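Lockyer Drip Irrigation Kit — Set-Up Guide for Smallholders
Section 3: Laying Out and Connecting the Field Lines
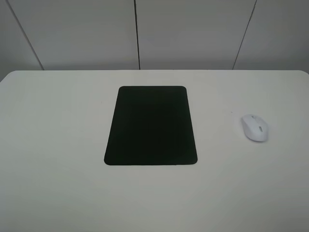 Before any line is laid, the header tank must be standing on its platform and the main valve must be closed. Growers who have not completed Section 2 should do so first. The steps in this section apply to vegetable plots planted in straight rows. For orchards and sloping ground, refer to Section 5.

3.1 Preparing the plot

1. Clear the plot of stones, stubble and old roots. Sharp stalks left in the soil may puncture the drip line.

2. Mark the position of the main pipe along the highest side of the plot. Water should run away from the main pipe, never toward it.

3. Mark each planting row with string. The standard kit supplies 16 rows. Smaller plots may use fewer, and the unused outlets must be plugged.

4. Rake each row level. Low spots collect water and leave the plants farther along the row short.

Note: Growers in the Multcombe district, where the soil is heavy clay, should raise the rows into beds before marking them.

3.2 Fitting the main pipe

1. Unroll the main pipe and leave it in the sun until it lies flat. A pipe forced straight while cold may crease.

2. Connect the filter to the tank outlet, with the arrow on the filter body pointing toward the field. Tighten by hand only.

3. Push the main pipe onto the filter until it meets the collar. Fit the clamp and close it.

4. Punch one hole in the main pipe at each marked row, using the punch supplied. Do not use a nail or a heated wire. Holes made in this way do not seal.

5. Press a rubber ring into each hole, then press the row connector into the ring.

6. Leave the far end of the main pipe open for now.

Caution: Keep the cut ends of all pipes off the ground during fitting. Soil inside the pipe will travel to the drip outlets and block them.

3.3 Laying the drip lines

1. Cut each drip line to the length of its row, allowing a little extra for shrinkage in cool weather.

2. Lay the line along the string with the outlets facing up. Lines laid with the outlets facing down draw in soil when the water is turned off.

3. Attach the line to its row connector and turn the locking nut until it is firm.

4. Peg the line at both ends and at the middle of the row.

5. Leave the far ends open.

3.4 Flushing and closing

1. Open the main valve halfway and let water run from the end of the main pipe until it is clear. Close the valve and fit the end cap.

2. Open the valve again and flush the drip lines 2 at a time, folding the others shut. Fold and clip each line once its water runs clear.

3. Open the valve fully and walk every row. Check that each outlet is dripping. Outlets that remain dry should be tapped lightly, and replaced if they do not clear.

4. Check all joints for leaks — in particular the joint between the filter and the main pipe.

Note: A full tank on the standard platform waters a plot of this size in 80 minutes. Early morning is the preferred time. In July and other hot months, a second watering toward evening may be needed for young plants.

Caution: Do not add fertilizer to the tank during the first week of use. Section 4 lists the types that may be used and the order in which they are mixed.

Replacement rings, connectors and clips are held at the Iltinton depot. Requests should be addressed to Merle Baxter, Field Supplies, and should state the kit number printed on the lid of the filter box.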